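22/07/2020
By Siyabonga Ngubane

Gilcombe Beekeepers, minutes of the July meeting

Started late, my fault, I had the key to the side gate and had gone back for my notebook. We met out on the grass behind the honey room with everybody in their own chair. The gentleman from the farm next door was mowing for the first half so if I've got anything wrong under Hives, blame the mower and send me a correction.

Last month's minutes were agreed with one change. I had written that the swarm in the church hedge was collected in the evening and it was collected in the morning. The people who collected it feel strongly about this, so it's fixed now.

Hives

The Avar yard is doing very well. The linden trees along the creek were heavy this year and the supers filled up faster than anyone expected (I went down with spare boxes and came back without them!). The queens we raised in spring are laying nicely and the brown colony at the end of the row, the one we nearly gave up on in April, has built right out to the walls. There was talk of splitting it. I'm all for it, but a couple of people thought we were too far into summer and would end up with a pair of weak colonies in place of one good one. After a fair bit of back and forth we agreed to leave it alone and look again in spring.

The Yang yard is a different story. It's dry up there, the clover has gone over, and the bees are cranky. One hive has been robbed out. The entrance had been left wide open after the last inspection and whoever did it has owned up privately to me and doesn't need to be asked about it. From now on entrances at Yang get reduced before we leave, and whoever signs the sheet is the one who checks. We also need water up there. The old trough has split along the bottom. I have a plastic tub at home that will do for now, with stones in it so they don't drown, and I'll take it up this week.

Mites came up, as they always do. Counts were done at both yards with powdered sugar. Avar is low. Yang is high enough that we ought to treat as soon as the supers are off. We went over the choices and there was some disagreement about thymol, which a few members say puts the bees off their feed, and about formic acid, which the same few members say is worse in hot weather. We settled on thymol at Yang once the evenings cool a little, and no treatment at Avar until we've counted again in August. Please write your counts on the sheet in the honey room and not on the lid of the hive. The pencil washes off and then I'm standing there with my glasses on the end of my nose trying to read it.

Extraction

What a day that was. For those who missed it, we took the first crop off at Avar and filled 206 jars, which beats last year easily and that's before Yang gives us anything at all. The honey is very pale, with a bit of mint to it, and I have eaten far too much of it on toast. The extractor behaved itself until the last load, when it started walking across the floor again. We bolted it down two years ago and the bolts have worked loose. I said I'd look at them and then I forgot, so that's carried over with my name on it again.

The floor took longer to clean than the honey took to spin. Next time we'd like the plastic sheeting down first and taped at the edges. Somebody suggested cardboard and was reminded about the cardboard year.

A question was asked about moisture. We had a reading that looked high on one bucket and fine on the others. That bucket has been set aside with a note on it and won't be jarred until we've tested it again with a meter that has been calibrated. If you want to take it home for mead, put your name on the note. There are already some names on the note.

Jars and labels

We are nearly out of labels. The last batch was 1,000 and I had thought it would see us out for years, but we gave a lot away to members for their own jars and I don't regret it, they look great. The question was whether to order the same again or change the design. The current one has the old mill on it and the mill has since been painted blue. I like the drawing as it is. Others wanted a bee on it, seeing that we are selling honey, and I had to admit I'd never noticed there wasn't one. We'll get a sketch done with a bee somewhere near the mill and look at it next time. There will be no vote on the color of the mill.

Jars come from Avard as usual. Their price has gone up a little and the lids are now gold only. We had a long talk about gold lids, longer than I would have believed possible. Nobody hates them. Order to go in with enough for the second crop and a few boxes over. If you're keeping empty jars for us at home, thank you, but please soak the old labels off before you bring them, and no more pickle jars. The smell does not come out, I have tried everything.

Money

There is $2,049 in the account after paying for the foundation and the new smoker. That's healthier than this time last year even though we had no spring fair to sell at. Honey sales from the gate box have been a nice surprise, people are out walking a lot more and they stop. The box has been honest almost to the dollar. We did find a foreign coin in it and a very kind note from a child about bees, which I've pinned up over the sink.

It was asked if we could afford a second honey bucket with a proper gate valve, and yes, we can, so I've been told to go ahead and buy one. It was also asked if we could afford a heated uncapping knife. That one went around the chairs a couple of times. People who uncap with a bread knife are very loyal to the bread knife. We left it for the fall.

Beginners' class

The spring class was called off and the people who had signed up have been patient about it. I've spoken with all of them by phone and most would still like to come. The idea we liked best was small groups at the Avar yard in August, outdoors, with everyone bringing their own veil and gloves. We have some loaner suits but they would need washing between each person and the zipper on the big one is stuck halfway. I'll write to the class with dates once I know who can lead. Two of you have already put a hand up, and I'd love a couple more so it isn't the same faces each time.

We talked about what to teach them. My feeling is that beginners get far too much about equipment and not enough time just standing quietly beside an open hive, watching. Last year's group went home with a long shopping list and then half of them were scared to lift a frame. So this time the first visit is only looking. We light the smoker, we open one hive, we go slowly through it, and we have tea. Notes will be handed out afterward so people aren't juggling paper near the bees. If anyone still has the handout about reading brood patterns, the one with the coffee ring on it, could I have it back? I think it's the only copy.

Swarm calls

The phone has been busy. Most calls turned out to be bumblebees in a birdhouse or wasps under a porch, and a good many people were glad just to be told they could leave them be. We did pick up a lovely big swarm from a mailbox on the Avar road and it's now in the spare box by the fence. The mail carrier has been told that she can go back to using the mailbox. I've asked that whoever has the swarm phone please write down the caller's number before driving off, after my scenic tour of every lane in Gilcombe looking for "the white house."

The phone passes on at the end of the month. Whoever takes it, the charger is in the blue cookie tin.

Things to do

Me: extractor bolts, water tub for Yang, honey bucket, letter to the class.
Whoever goes to Yang next: reducers, and bring back the split trough.
Label sketch: in hand, I'll chase.
Everyone: mite counts on the sheet. 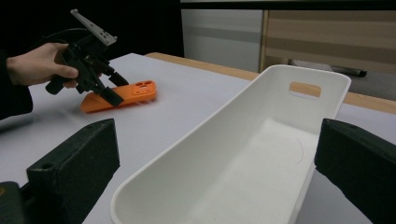 OTHER BUSINESS

The smoker fuel bin is full of damp pine needles again. Burlap or dry needles only, please, and put the lid on properly.

A member asked about planting the strip by the gate with borage and phacelia. We all said yes and then got carried away adding to it, so there's a list going around and you can write your favorites on it. No mint, it's had the herb bed already.

Next meeting is in August, same grass, bring a chair and a hat. If it rains we'll stand in the honey room doorway with the doors open and keep it short. I'll bring toast.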